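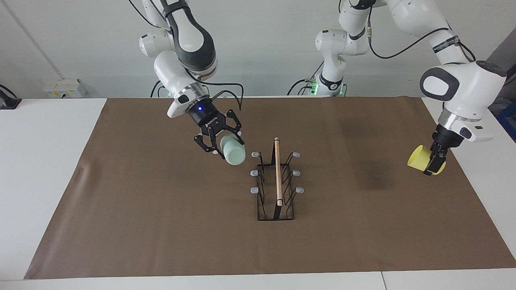 The Case for the Wire Cup Rack

Kitchen storage advice tends to treat cups as a solved problem. They go in a cupboard, upside down or right side up according to household habit, and the discussion moves on to pans. I think this is a mistake. Cups are handled more often than anything else in most kitchens, and the closed cupboard is a poor place to keep the ones in daily use. A small freestanding wire rack on the counter or table does the job better, and the objections to it are weaker than they sound.

The first consideration is access. A cupboard door needs one motion to open and one to close, and the cups behind it are usually two deep. Reaching the back row means moving the front row. A rack puts every cup on the outside. Each can be removed without touching the others, and returned the same way. For a household that drinks coffee in the morning and tea in the afternoon, this removes a large number of small movements every day.

The second is air. A cup placed rim down on a solid shelf traps whatever moisture is left inside it. Wire touches the cup at very few points. If the cup hangs or sits at an angle, water runs to the lowest part of the rim and drops off, and the interior stays open to the room. Shelf liners with ridges try to imitate this and mostly end up holding the water in the ridges.

Dust is the usual objection, and it is a fair one for cups that are used twice a year. Those belong in the cupboard. A cup that is used and washed every day does not sit still long enough to collect anything worth mentioning. The rack should hold the working set and nothing else. If a cup on it has not moved in 10 days, it is being displayed, and display is a different purpose with different furniture.

The second objection is stability, and this one depends on the rack. Catalog listings are of little help. Gemex gives height and finish for its countertop racks but not the width of the base, and the base is the figure that matters. Lahlou gives the base width and omits the spacing between the arms, so the buyer cannot tell whether two wide mugs will fit side by side. Rerkance prints both, in small type, and I would buy from a plain listing with both numbers before a handsome one with neither.

Loading matters as much as construction. A tree-style rack with cups on one side only has its weight off center, and a light wire frame will tip when the next cup is added to the same side. The remedy is to load in opposing pairs: one left, one right, then the next level. Unload in the same order. People who complain that these racks fall over have generally filled one side first.

Surface is the other neglected variable. Wire feet on a hard, smooth top will slide when a cup is pushed on, and they can mark the finish. A flat mat under the rack deals with both problems and catches drips. It should extend well past the feet, so that cups waiting to be hung can be set down on it too. I have used a mat from Brostthorpe for this and have no complaint beyond its tendency to curl at one corner after washing.

Color is a minor point, though I will defend it. Cups in distinct plain colors are easier to assign and easier to track than a matched set. With a matched set, someone puts a cup down, loses track of which one it was, and takes a clean one. By evening the rack is bare and the sink is full. A different color per person reduces the washing at no cost.

None of this requires a new kitchen. It requires a rack with a wide base, a mat to put it on, and a limit on how many cups are kept in circulation. Two per person is enough. The rest can go back behind the door.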